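Talking to Halldóra Mikkelsen about Farnen, frogs and why she threw away the map

I'd been trying to pin Halldóra Mikkelsen down since July. She kept saying "after the patch", and then there'd be another patch. So when she finally rang me up and said she had an hour and a pot of tea, I dropped everything and found a pen that worked.

If you've spent any time on this blog you'll know I'm very fond of Zernen, the little walking-and-gardening game she put out under the name Holst. (Holst is mostly Halldóra, plus a sound person and a part-time artist.) It's slow, it's odd, and I have put a silly number of evenings into it. Her new one is called Farnen, and it goes out to everyone who signed up for the early build on December 5, 2018. I've had a go already and I have opinions, but I'll save those for the review.

I started by asking how she was sleeping.

"Badly! But that's because of the cat, so it doesn't count," she said. "The game is fine. I had a proper scare last week when all the boats started going backwards, and it was one minus sign. I'd looked straight at it for two days."

For anyone who hasn't been following, Farnen is set on a flooded valley where the villages have moved up on to the hilltops. You run the post. You get a boat, a sack of letters and some very vague directions from people who assume you already know where everybody lives. There are 255 letters in the full game, and I wanted to know if that number meant something.

She laughed at me for quite a while.

"You want me to say it's poetic. It's a byte. I stored the letter number in one byte right at the start, when I thought I'd write maybe thirty of them, and zero means you're not carrying anything. Then I kept writing. When I hit the limit I thought, well, good, somebody's told me to stop."

She wrote every one of them herself, which surprised me. Some are only a line long. There's one early on, from a man to his sister, that just asks for the ladder back, and you end up carrying his letters for the rest of the game as the ladder business gets steadily worse. I told her I'd laughed out loud at the third one.

"The ladder is everyone's favourite and I wrote it on a bus," she said. "There's a long sad one that took me a month and I don't think a single tester has mentioned it. You can't tell what people are going to like. I've stopped trying to guess."

We got on to the map, or the lack of one. An older version had a very pretty map, all drawn by hand, and I'd seen screenshots of it and been looking forward to it. It's gone now.

"I know, I know. I've had emails." There was a pause here while she poured more tea. "What happened was that I sat behind people while they played, and they looked at the map the whole time. They'd go past the drowned church and not see it. So I took the map out for one afternoon, just to see, and one tester said 'oh, there's a church'. It had been there for a year. So I never put it back."

Didn't people get lost?

"Yes, loads. Some of them got cross. I've put in more things to steer by since then, smoke and bells and a big daft windmill, and that helped. There's also an option now where the villagers give better directions, so if you only have half an hour in the evening you can turn that on and not hate me."

I turned it on, for the record. I am not proud.

The other thing I wanted to hear about was the editor. Farnen comes with the same tool she builds the levels in, which she calls Dilletti, and players will be able to make their own valleys and pass them round. I asked if she was nervous about that.

"Terrified. It's got buttons in it that I don't remember making. There's one that says 'frogs' and it does turn the frogs off, but it also turns the rain off, and I've never worked out why. I was going to hide it and then a tester built an entire desert valley using the frog button, so now it has to stay."

I think this is my favourite thing I've heard from a developer all year.

Up to four people can work on a valley together in Dilletti, though she says that part is shaky and she'd save often if she were you. Custom letters are in, and custom boats. Music isn't, as she couldn't find a way of doing it that didn't make the game stutter. She's hoping to come back to it in the spring.

I asked what she'd do differently if she started over tomorrow, and she didn't have to think.

"Water. I wouldn't do water. I rewrote the water 6 times – I have it written on the wall, six little lines like a prisoner. Everything floats a bit wrong, and then you fix it, and then the ducks are under the surface. If I make another game it's going to be set somewhere extremely dry."

And is there going to be another one?

"I've got a notebook. It's about a bakery, that's all I'm saying. But I always have a notebook, it doesn't mean anything. I had a notebook about trains for years and the only thing that came out of it was the whistle in Zernen."

I didn't know the whistle was a train whistle. I've been calling it the owl.

We'd gone well past the hour by then and the cat was shouting, but I did squeeze in one more about money, because people always ask me to. She's keeping Farnen at the same price as Zernen. Anyone who bought the first game gets a small boat in the second, painted in the old colours, and there'll be free updates for as long as she can stand to make them.

"I like it when people write to me about it, even the cross ones," she said. "Just maybe not about the map."

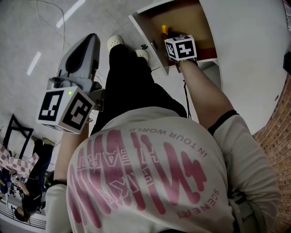

She did ask me to pass on one thing to the testers: old saves won't carry over to the new build, so if you're halfway through the ladder letters, finish them first. And if your boat is still going backwards, you're on the wrong version and need to download it again.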